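Last edited 24th March. If something below disagrees with the sheet taped inside the cupboard door, go with this file.

# carska-cups

Notes and records for the cup and pouring table at the Carska house in Brarilville. The repository holds the table layouts, the pouring log, and the list of cups and bottles we keep. It's mostly read by whoever is setting up the table next.

## What's in here

- `layouts/` — one text file per layout, with the cup colors in order from left to right
- `log/` — the pouring log, one file per month
- `items.csv` — every cup, bottle, jug and tray, with its shelf
- `spills.csv` — 177 entries at the last count, going back to July
- `old/` — the glass tumbler layouts, no longer used

## Items

| Item | Where it's kept | Notes |
|---|---|---|
| Plastic cups, assorted colors | Shelf 2 | Stack by color |
| Bottles for pouring | Shelf 3 | Stored upright, caps on |
| Measuring jug, 600 ml | Shelf 3 | The markings are wearing off near the bottom |
| Tea towels | Drawer | Wash on hot |
| Trays | Under the table | Two are warped |

The Olteck cups in the green box belong to the kitchen. They are a bit taller than ours and don't stack with them. Please put them back if they turn up on shelf 2.

## Layouts

A layout name is the number of cups, then the first letter of each color. Pale and dark versions of a color get the same letter, so pale blue and navy are both `b`. This caused one mix-up in the log, which Tharindu Siddiqui fixed by adding a `shade` column. Older rows have that column blank.

`3-bgp` is the layout used most. It has blue on the left, green in the middle and pink on the right, in a row near the back of the table and close to the wall. The cups are nearly touching. We used to leave a hand's width between them, but the row drifted over the course of a session and the gaps never matched the layout file. 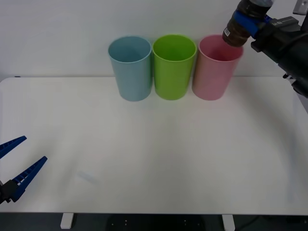 Evaristo Salinas wrote that he would still rather see a finger's width between the cups, as a full one is hard to pick up without nudging the one beside it, and he asked for a second version of the layout with that gap. It has been added as `3-bgp-wide`. Use either one, but write down which.

Other layouts currently in the folder:

- `3-pgb`, the same row reversed
- `2-bp`, no middle cup
- `4-bgpy`, adds yellow at the right-hand end
- `4-bgpy-front`, same order but along the front edge (not recommended, too many spills)

## Setting up

1. Wipe the table and let it dry.
2. Check the cups for cracks. Hairline ones show up best against the window.
3. Set the middle cup first, then place the others against it.
4. Write the layout name in the log before the first pour.

Each session is 10 pours. If a cup gets knocked over, log the spill, dry the table, put the row back and carry on from the same number. Don't start the session again.

## Log columns

| Column | Meaning |
|---|---|
| `layout` | Name from `layouts/` |
| `target` | Color of the cup being poured into |
| `shade` | Pale, bright or dark, if known |
| `bottle` | Bottle number from `items.csv` |
| `level` | Low, half or full, judged by eye |
| `spill` | y or n |

`level` is not a measurement. Norbert Vrabec and Boris Mikuš scored the same session separately and disagreed on a fair number of the half-full cups, mainly the darker ones. If you need volumes, pour back into the jug and put the reading in the comments.

## Known problems

- Light cups tip easily when empty. Wilfredo Castillo tried a rubber mat under them, which helped, but it left marks on the tabletop and had to go.
- White cups are hard to see on the white table. We've stopped using them.
- Bottle 4 drips down the side after every pour. Drips that stay on the bottle don't count as a spill — drips that reach the table do.
- The July log is missing its `bottle` column.

## Changes

Send changes to Norbert, or edit the file directly if it's only a typo. New cups need a row in `items.csv` before they go in a layout. The replacement trays from Sakalauskas have been ordered but haven't arrived, so the two warped ones are still on the list.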